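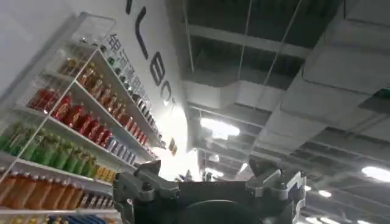 Alphabetical, one reader wrote in after my last post, would fix everything, and had I ever considered putting the drinks in alphabetical order like a civilized person.

I had considered it. I considered it for one entire afternoon, with a notepad, and got as far as the question of whether diet goes under D or under the name of the thing it is the diet version of. Libraries have a whole profession for this. I have a step stool.

So the drinks shelves are still arranged by color, more or less, and for the new people (hello, both of you) I should explain that I spend my mornings at Gallagher Provisions in Jeltadgate, which sells groceries, batteries, birthday candles and one kind of mop. The sales floor is 762 square feet. I know this from the lease, which I was asked to read aloud once to settle an argument about where the ice chest could go. It could not go anywhere. It is now by the door and we all walk around it.

Color was never a decision. It crept in. One week the red bottles were next to the red bottles and they looked good, so the green ones got a row of their own underneath, and after that it seemed rude to leave the orange ones out. They're the big ones, so they went lower down. By the end of it I was standing there holding a case of silver-blue cans and thinking about where they belonged emotionally. They went next to the red bottles. I stand by that. They cool things down.

The same reader says color only works if everybody shops the way I shelve. This is a fair hit. People do come in and ask for drinks by color, much more than you would think, but they ask for the color of the liquid when I've gone by the label, or the cap, or what they remember from a cookout. A man asked me for "the yellow one" and turned down four yellow ones, one after another, very politely. He wanted ginger ale. I would have called that beige.

Brown is where the system really comes apart. The amber-brown bottles with the pale labels are up on the second shelf, and the red and white cans are farther along on the same shelf, and there's no color theory in the world that gets you from one to the other. They ended up as neighbors the way people end up as neighbors. Then there are the dark cans, lower down, past the orange bottles. My reasoning at the time was that dark goes at the bottom, like in a painting. My knees have had opinions about this every morning.

And the top shelf! The top shelf is the little things with dark caps, in a long row, all the way down. I love how it looks. I can't see what's behind the first one without getting the stool. Last December I ordered two more cases of something we already had plenty of, purely on the basis that I hadn't looked. There was a green one near the end that I'd been using as a landmark, the way sailors use a lighthouse, and it told me nothing except where the end was.

Here is what stocking a drinks shelf involves, for anyone who thinks I have a point to get to.

You pull everything forward. You check the dates. You put the new ones in behind the old ones, even when the new ones are in your hand and the old ones are in the way and no one is watching. You turn the labels to face out. Somebody comes in and takes the third one back, on principle, and now there's a gap with two bottles in front of it, like a kid's teeth. You fix that. You go get coffee and when you return someone has put a can of soup in with the small yellow ones. It looked fine there, is the terrible thing. The soup had a yellow label. I respected it for a whole day.

A 500 ml bottle is the friendliest size to shelve. It fits the hand and it stands up for itself. Big bottles are all right as long as they're full, and they are heavy in a way that makes you feel you've accomplished something. Cans are where I lose my temper. Cans look stackable, they were made to be stackable, and yet when I pull the front one the whole row shuffles up sideways like people making room on a bench for someone they don't like.

I grew up with a different sort of store. The one in Fondulgate opened in 1958 and I don't believe anybody moved a thing in it from then until it closed in 2000. There were drinks on a shelf behind the counter and you pointed. If you pointed wrong, you drank what you'd pointed at. I was well into grade school before I found out that the dark one on the left was prune. I'd been asking for it as a treat, and getting it, and saying thank you.

There was one soda there called Sivau, bottled a couple of towns over, and every person of my age from Fondulgate will tell you what it tasted like and no two of them will agree. Pear, says my brother. My mother says soap, with love. I would have said it tasted like the inside of a balloon, but a good balloon. They stopped making it before I was old enough to have paid for one myself, and I still look for it at flea markets. I have found the bottle opener twice.

I bring this up since the reader's second paragraph (there were five, with headings) was on nostalgia, and how color arrangements are a kind of nostalgia for candy counters. Possibly! I do get something out of it first thing in the morning, with the lights coming on one bank at a time over the white shelves. The colors show up before the labels do. For a second or two it's only stripes, and I haven't been asked for anything yet. Then I see that the greens are down by one and somebody has bought it and it has all begun.

In the spirit of fairness, I did try one alphabetical shelf. I picked a short one, over by the bread, and did the juices. Apple went first, which made everyone feel very confident. Then I hit the blends. Is it mango-peach or peach-mango? The front of the carton said one and the side said the other. Tropical Something went under T, and Fruit Something went under F, and as far as I could tell from the ingredients they were the same Something. A customer watched me for a while and asked where the apple juice was. It was directly in front of her, under A, at eye level. She'd been looking for it where it used to be, which was with the other gold-colored ones.

I put it back. She found it.

What I have changed, after all this correspondence, is the bottom. Anything I have to crouch for now gets checked first, before coffee, while I'm still too groggy to mind. And the heavy orange bottles are staying put, although I've been told by two people that they'd sell faster at eye level. They sell fine. They're also the only thing down there a person can lift with one hand while holding on to the shelf with the other, and I've gotten attached to the arrangement.

Next time I want to talk about the mop, and why there's one kind. If you've got a strong view on where coconut water goes, send it along. It's clear, the carton is green, the cap is white, and at the moment it's sitting on the ice chest.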